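Flestport Makers Board > Equipment and Budgets
Thread: Two-arm cell for cloth work, what would you buy first?

boutros_bench
We finally get to spend real money this year! The plan is a tabletop cell that handles soft stuff: shirts, towels, whatever people drop off. I have a list going and want holes poked in it before I send it to the Oltimby group on Thursday, March 27, 2025. Arms are picked. What's left is fingertips, tabletop, sensing and spares.

dukefan30
Spares. Always spares. We ordered 100 fingertip pads in December and I thought it was silly, and now I'd order them again tomorrow.

lintroller
100 pads is a lot of money sitting in a drawer. Buy 30, see what wears, then pick a better material. You will change your mind on material, trust me, that's half the fun of cloth.

dukefan30
Shipping from Dukosport costs us the same for 30 as for 100, so no, I'm sticking with the big box. Agree on changing material though.

boutros_bench
Ha, ok, putting down 30 and a line for "second try."

slowservo
Love this project. Please budget for the table! People spend everything on arms and then work on a door across two sawhorses. A plain light top makes it so much easier to see an edge of fabric, and you want it stiff.

lintroller
Depends on the fabric. White shirts on a white top, good luck. I'd get 2 tops and swap them.

slowservo
Fair, I mostly do colored stuff. Pale green on white is about as close as I'd want to go. My tips are wrapped in blue tape and I can pick them out right away against the cloth:

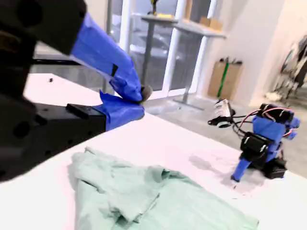 Reply 9

boutros_bench
Oh that's great, thank you! Tape goes on the list, cheapest line on it by far. Do you rewrap on a schedule?

slowservo
When it looks bad. Wrinkles in the tape don't bother me but a loose end does.

dukefan30
Also put cable sleeves in there. Loops of wire and loose sleeves of clothing are going to meet sooner or later.

lintroller
Yes to that one, no argument from me. Post the final list when it's done, I want to see what you cut.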